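Kitchen Chores: Where the Machines Are Now

Yeon project gallery, Polbridge. Page updated 21/11/2023.

Putting groceries and dishes away is one of the dullest jobs in a house, and one of the hardest to hand over to a machine. The Yeon project has spent the year on that one job, in simulated kitchens. We ran 1455 tries between July and now. Of those, 410 ended with the right item in the right place and nothing knocked over. The kitchens change from run to run, so a program can't get by on memorizing one layout.

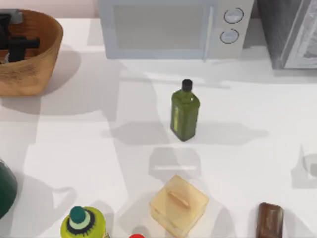
Counter from overhead, with the microwave at the back and a green bottle out in the open. The cream-colored box near it has a small handle on the lid.
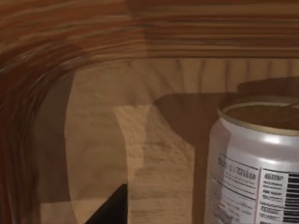 A silver can close up against the cabinet wood, with the black tip of the gripper finger low down to the left of it.

Can a machine clear a kitchen counter by itself yet?

In a simulated kitchen it can sometimes finish the job, but it's slow and it fails more often than it succeeds. A home kitchen is harder again, with wet dishes, bad light and people walking through. We wouldn't leave one alone with the good glasses.

Our partners at Prasarside are working on shop shelves, where the goods are more alike and the spacing is fixed. Their best run so far placed 49 items before a person had to step in. The Zistcombe group is testing table wiping and will add 10 pictures to the gallery when that work is done.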